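Nilturell Rendance Disc Set
Feature films, Region 1

The Rendance set collects the four fantasy films made by the Nondley studio, from The Salt Road to The Last Ferryman, on 5 discs. Each film has its own disc. The fifth holds the extras, including the deleted ending of the second picture and a long interview with the production designer.

All the films were scanned again from the original negatives. Color is warmer than on the old release, and the night scenes in The Salt Road are easier to follow. Grain has been left alone. Sound is offered in the original stereo and in a newer surround mix, and you can switch between the two from the menu while a film is playing.

Subtitles: English, Spanish, French
Booklet: 50 pages, with an essay by Feng and the full cast lists
Case: hard slipcase with 2 inner trays
Audio commentary: The Salt Road and The Last Ferryman only

The set replaces the single discs, which are no longer made. Buyers who own the older box should note that the short film included there is missing from the new one. Nilturell does not have the rights to it at present.

Orders placed now ship in October. Damaged discs can be exchanged one at a time, so please keep the packing slip and do not send back the whole case.
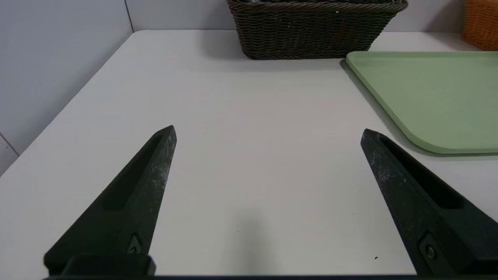
Replacement slipcases are sold separately and fit this edition only.

Page updated Monday, May 31, 2021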